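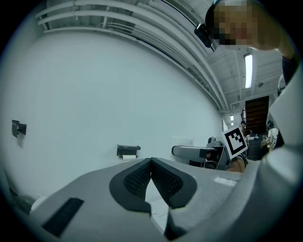

Graldale, May

So the left one froze again. I had the fat roll squeezed in my right gripper, all set to hand it over, and the left fingers just quit on me, halfway to the middle toilet. Green light on, everything happy, nothing moving!

"Let go of it," Wouter Hoekstra called.

"I am letting go," I said (I was pulling on that trigger like a crazy person).
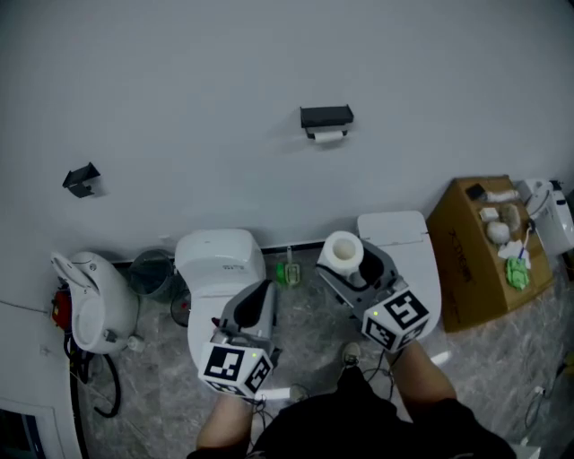
Row of three, white wall.

Gyu-bin Seok checked the log and got quiet. Fault 845, thirty times since lunch, and every one of them marked as a clean run. Ra, our sweet dumb software, had been learning from all of it.

"How many runs do we toss?" I asked.

"3,885," she said, and went to call Bosorum before they shipped.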